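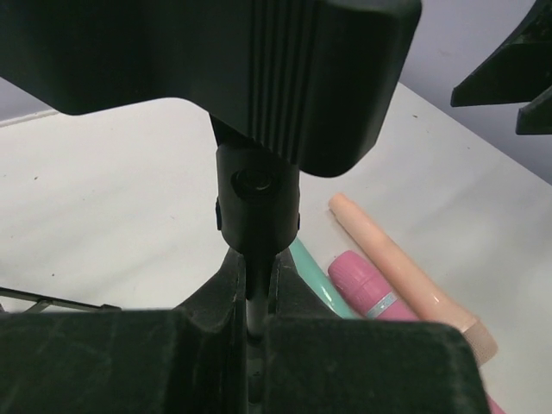

About Tritholm

Tritholm Watersports supplies paddleboards, towable inflatables, swim platforms and buoyancy aids to families, clubs and outdoor centres across the United Kingdom. The company was founded by Shirin Taheri, who had spent the previous nine years managing a lakeside activity centre and had grown used to replacing the same equipment every season. Our first range consisted of a single inflatable platform and a foot pump. The present catalogue lists 303 products, most of them held in stock throughout the year.

We remain a privately owned business. Our office, showroom and warehouse share one site, and customers are welcome to visit the showroom during opening hours. Larger items can be seen inflated by prior arrangement.

What we supply

Our own Tritholm range covers paddleboards for beginners and intermediate paddlers, two-person and four-person towables, and floating platforms in a choice of sizes. Alongside it we carry the Honeck range of buoyancy aids and wetsuits, including children's sizes, and Pundix electric and manual pumps. Replacement valves, fins, leashes and repair patches are kept for all current models and for most of those discontinued in recent years.

Customers who are unsure which size of platform or towable to choose are advised to speak to us before ordering. The weight limit printed on a product is a maximum for safe use, and it includes wet clothing, bags and dogs. For towables, the towing boat and rope must also be suited to the number of riders.

Clubs, schools and centres

The trade department serves 693 account holders, among them sailing clubs, scout groups, holiday parks and local authority centres. Account holders receive a fixed price list each December for the season ahead, together with a delivery date agreed in writing. Orders for the spring are best placed before the end of January — platforms in the larger sizes are made in limited runs and cannot always be repeated before the summer.

Centres with more than ten of our boards may also join the Fallahi Scheme, under which equipment is collected at the end of the season, inspected, repaired where necessary and returned before Easter. A written report is supplied for each item and may be kept with the centre's own safety records.

Repairs

Our repair workshop accepts inflatables of any make. Seams, valves and punctures are the most common work. An estimate is given before any repair is begun, and there is no charge if the customer decides not to proceed. Items should be sent clean, dry and fully deflated, with the name and telephone number of the owner inside the bag. In the last full season the workshop completed 3468 repairs.

Our approach to safety

Every platform and towable in the Tritholm range is held at working pressure for a full day before it is packed. We ask all customers to read the printed instructions, to wear a properly fitted buoyancy aid and to avoid using inflatables on open water in an offshore wind. Staff who advise the public have completed our own training course, and this is repeated every 3 years.

Working with us

Permanent vacancies are advertised on the Careers page. Seasonal posts in the warehouse and showroom run from March to September and are open to applicants aged eighteen and over. Previous experience of watersports is useful but is not required for most roles.

General enquiries should be made through the contact form. Trade customers should quote their account number.

Page last reviewed: June 25, 2025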